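Home Articles Issues Authors Contact

Search this journal Enter keywords Go

3.2 Table tasks: bread and tray

The second group of tasks concerns the small jobs that surround a light meal. Household diaries collected for the Sallitby study show that people seldom treat serving and cleaning as separate activities. A piece of bread is moved, crumbs are left behind, and a tray is wiped before the next item is set out. We therefore placed both kinds of work in one session, at a white table, and asked participants to follow their own habits as far as the written task sheet allowed.

Bread was chosen for its uneven shape and its tendency to crumble. Nyamweya and Kirui, who coded the sessions, recorded how each piece was held and where it was released. For the tray, they recorded which hand steadied the work, which hand did the wiping, and whether attention was given to the flat bottom or to the sloped sides. Entries on which the two coders disagreed were settled by Mfaume. 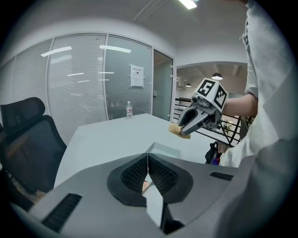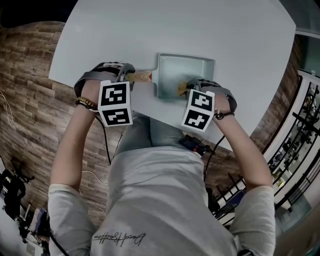 Figure 4. Table tasks. First panel: a piece of bread held just above the table. Second panel: work at a small square metal tray, with a yellowish item pressed into the inside.

3.3 Coding of cleaning actions

Cleaning actions were divided into wiping, scrubbing, and scraping. The coding sheet contained 46 entries, and 2111 separate actions were entered before the list was closed in July. Short pauses were kept as part of the action in which they fell. A change of hand was entered as a new action only when the first hand had left the tray. Sessions in which the task sheet was misread were coded in full and marked for separate review by Nzioka.

Related articles
Crumbs and Counter Space: Notes on the Shared Breakfast Table
Order of Work in Home Dishwashing (Swai and Nzioka)
Handling of Soft Foods at Ocampo House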